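Mumlow Home Help > Storage & Tidying > Cords and cables

How do you all store black cables so you can tell them apart??

Posted by drutus_attic, 11/11/19

Hi all, long time reader, first time asking. We moved in September and every cord we own went into one big bin. Printer cords, old phone chargers, monitor cables, the one for the slow cooker that detaches, you name it. Nearly all of them are black and I have no idea what half of them go to. I sat down last night to sort it and gave up after an hour because the whole thing had knotted itself into a lump the size of a cat.

I have a closet shelf to work with and a small desk against the wall. I don't want to spend a ton. My husband says throw them all out and buy new ones when we need them, which makes me a bit crazy. What do people do? Zip bags? Those hanging shoe pockets? And is it bad to wrap them tight? I've always wound mine around my hand and tucked the end in, and a couple have gone kinky near the plug.

4 replies so far, sorted by most helpful

eshun_lane

Oh I have been in this exact lump! Do it in two goes or you'll lose your mind. First go, just untangle and don't decide anything. Put the bin on the floor, clear off the desk, and pull out one cord at a time from the loose end. If it won't come, leave it and try another one, it'll loosen up later. Lay each one out straight.

Second go is the sorting. I match by the ends and ignore the cord itself. Everything with the same plug goes in the same pile, and then you walk around the house with one from each pile and see what it fits. We ended up with 27 that fit nothing at all. (I kept 7. I'm not made of stone.)

For labels I use the little tags off bread bags and a permanent marker – write on it BEFORE you clip it on. Masking tape folded over like a flag is fine too, but mine went gummy after one summer in a hot closet. Put the tag by the plug end, because that's the end you'll be squinting at behind the TV.

And yes, stop winding them around your hand! That's what did your kinks. Loose loops, about as wide as a dinner plate, and let the cord go the way it wants to go.

clotik_fan

just toss them. If you haven't needed it since the move you won't

mumlow_regular

Not tossing them, please, at least not in the trash. Our recycling center takes cords and a lot of them do, so give yours a call.

I agree with most of what eshun_lane said, and I'd add the over-under way of coiling, which my kid picked up doing sound for the school play. You make one loop the normal way, then for the next one you turn your wrist so the loop goes in backward. Over, under, over, under. It feels all wrong for the first few tries and then your hand gets it. When you want the cord again you hold one end and it pulls out straight.

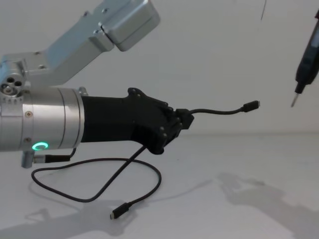 Do it somewhere with a clear surface and decent light, especially with black cords, since a black cord on my dark brown table might as well be invisible. I do mine on a white desk now and it makes a difference when you're looking for nicks in the covering. If you find one where the wire shows, that one goes, no matter what it belongs to.

As for where to put them, I tried the shoe pockets and they work for chargers, but anything thick sticks out and slides to the floor. For the bigger ones I like shallow boxes with no lid, one kind of cord per box. Hook and loop strips hold the coil. I bought a roll and cut it up myself, and I put the strip on the cord near one end so it stays there when the cord's in use. Don't cinch it hard, snug is plenty.

Oh, and the slow cooker cord lives in the slow cooker. Mine was lost for 122 days before I learned that one – yes, I know the number, it was a chili situation.

drutus_attic

Thank you!! Trying the bread tags tonight. Does the over-under thing work on flat cords too, or only round ones?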